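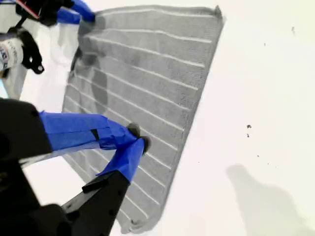 From: Kanyarat Rungrueang
To: cell-upkeep list
Date: 2018-10-30
Re: Tape and pads on the towel cell

Ubaldo wrote:

> We've now had the blue tape on the fingers of the Nalside cell since
> February and I'd like to make it the standard. It costs next to nothing,
> anyone can put it on, and the grey pads at the tips grip towelling far
> better than the bare plastic did. My proposal is new tape and new pads
> every 1000 picks, on both arms, and no other work on the fingers
> between times. Concetta is happy to write it up. Any objections
> before I order a box of each?
>
> Ubaldo

A few, I'm afraid.

I don't mind tape as such. I mind it as a standard, when we haven't agreed what it's for. Remo says it protects the finger. Alfredo says it's there so the camera can find the finger. Those are two different jobs and they'd be checked in two different ways. If it's for the camera, a crease or a lifted edge matters and we should be looking at it every morning. If it's for wear, I'd like to see one worn finger first. I asked for one at Osesow and was sent a new one in its bag.

The pads worry me more. They pick up fluff from the cloth, the fluff builds up, and after a while you are pinching towel with towel. It may well grip better for a bit. I've yet to see a figure for how long. The 1000 in your note is, as far as I can tell, the 1000 from the Greco handbook, and that was written for cardboard sleeves. Our own log has one pad coming off at 600 and nothing written next to it. I wouldn't order a box of anything on that.

Tape also has thickness. Every time someone wraps a finger with one more turn than the last person did, the closed position shifts, and then we get a message on this list saying the gripper has "gone soft". Two of the last three of those were cured by peeling the tape off and starting again. Alfredo did both and will tell you the same.
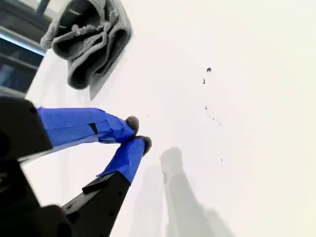
Remo asked me off-list: do we need to set the closed position again after changing only the pads? Set it again every time, with both new pads on and no cloth between them, and write the value in the log before the cell goes back to work.

What I'd agree to for now:

- one turn of tape, overlap on the outside of the finger, never under the pad
- both pads changed together, old ones kept in a bag with the pick count on it
- screws on the finger brackets checked while the tape is off
- table wiped at the same time (crumbs end up in the pile of the cloth, and then in the pads)

Run that until we have 70 entries in the log that somebody has filled in properly. Then we can argue about a number. If it comes out at 1000 I'll say so on this list and Ubaldo can have his box.

Concetta, please hold off on the write-up until then, or at least leave the interval blank.

Kanyarat

Recent in this list
Prasus arm: cable clip keeps working loose
Re: Re: gripper gone soft again
Who has the short hex key from Osesow?
Log sheet, new column for pads

Contact the list owner | Copyright Nalside cell upkeep list | Back to top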